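Stirnolell Sorting Bench: Frequently Asked Questions

Facilities and Stores, Mudmont site

These questions are the ones most often put to the Stores office by departments that send parts to the sorting bench. Departments wishing to use the bench for the first time should read this page in full before submitting a request.

What is the sorting bench used for?

The bench is used to pass small moulded and machined parts along a belt, one at a time, and to place them in a compartment bin according to type. It is intended for flanges, brackets, caps and similar items that can be lifted in one hand. It is not a storage area, and parts may not be left on the belt overnight.

How should a flange be placed on the belt?

A flange should be laid flat on its base with the raised boss uppermost, so that the bore and both mounting holes can be seen. It should lie wholly inside the edges of the belt and should not touch either rail.
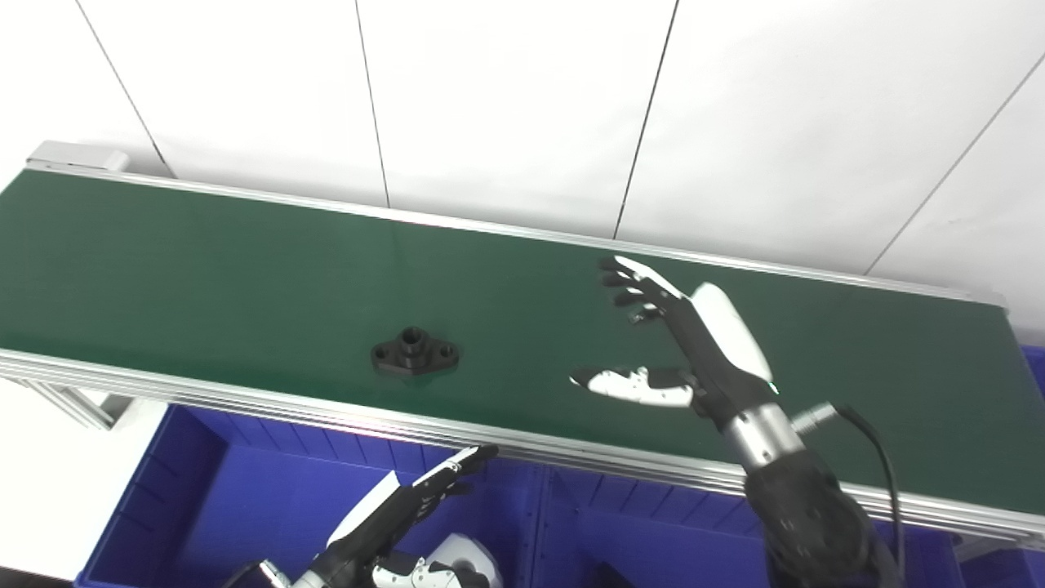
Parts with a longer base may lie at any angle, provided that neither end overhangs. A part that rocks or tips should be withdrawn and entered on the reject sheet.

May more than one part be placed on the belt at once?

No. The next part is placed only when the previous one has been lifted clear. Requests to vary this rule for large batches are considered by the Stores office, but are rarely granted.

Why is the belt green?

The belt was chosen in dark green because most of the parts received are black or light grey, and both show clearly against it. Light from overhead can leave a pale band along the surface. Small black parts remain easy to find under these conditions, but clear plastic parts do not and are no longer accepted.

Which bin should be used?

Sorted parts are placed in a blue plastic bin with a divider, which gives a left and a right compartment. The bin stands under and in front of the conveyor. Accepted parts go to the left and parts for further inspection to the right. The divider must not be removed. 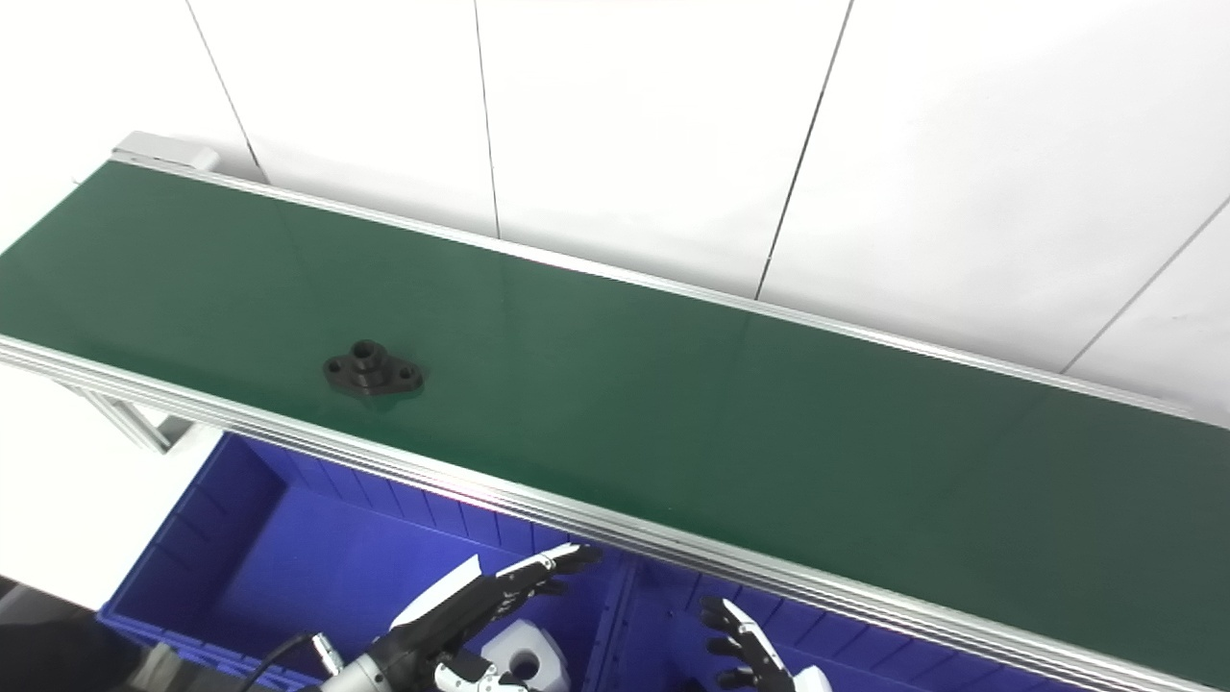
Page last changed: 10/6/26

Bins may be filled to the top of the divider and no higher. A full bin is exchanged at the Stores counter, where the batch label is checked and a fresh bin is issued.

What is the largest batch that can be accepted?

A single batch may contain up to 512 parts. Larger deliveries should be divided before they reach Mudmont, and each portion should carry its own label. The largest delivery handled in March came to 1,365 parts and was entered as three batches.

How are parts recorded?

Each batch is entered in Aver, the stock register, under the part number given on the request form. Departments without access to Aver may submit the paper form, which is available from the counter.

How should the belt and rails be cleaned?

The belt is wiped along its length with a dry, lint-free cloth at the end of each batch. The grooves in the near rail collect dust and should be brushed out separately. Solvents must not be used on the belt. Marks that cannot be removed with a cloth should be reported to the Stores office.

A part has come to rest close to the near rail. Should it be moved?

A part near the rail may be left where it is if its base is fully supported by the belt. If any portion of the base is over the rail, the part should be lifted by the boss and set down again further in. It should not be pushed sideways, as this can scuff the underside. 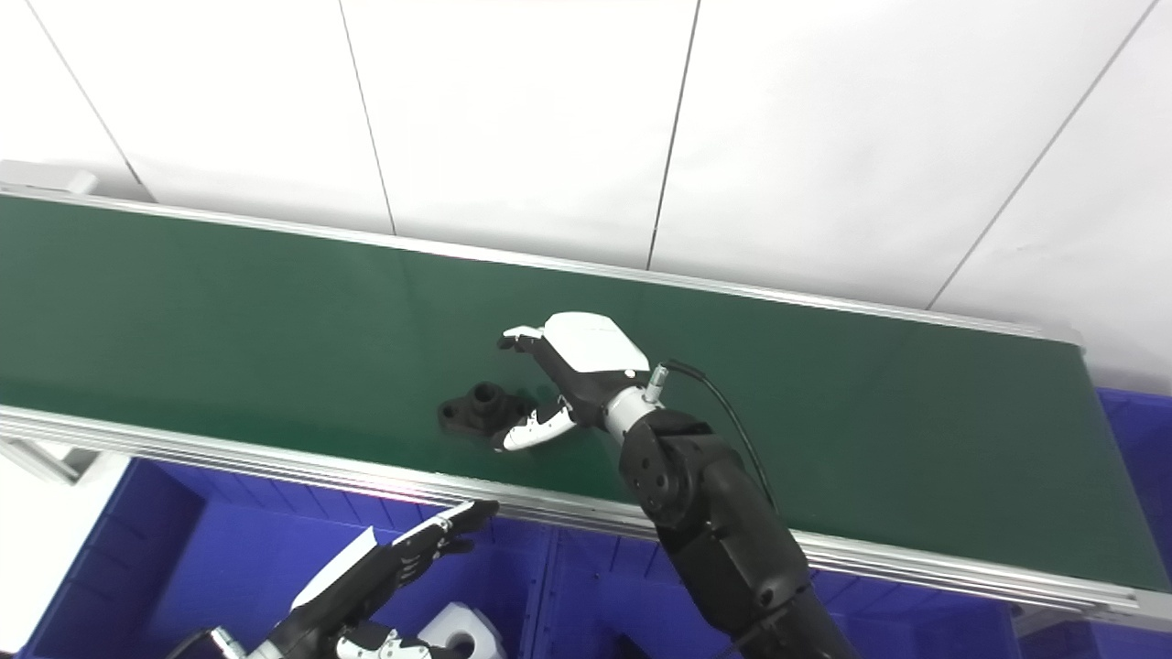 Requests and Collection

How much notice is required?

Requests should reach the Stores office 30 days before the bench is needed. Shorter notice may be accepted when the bench is free.

How are sorted parts collected?

Sorted parts are held at the counter until the requesting department signs for them. The collection slip must show the batch number and the compartment from which the parts were taken.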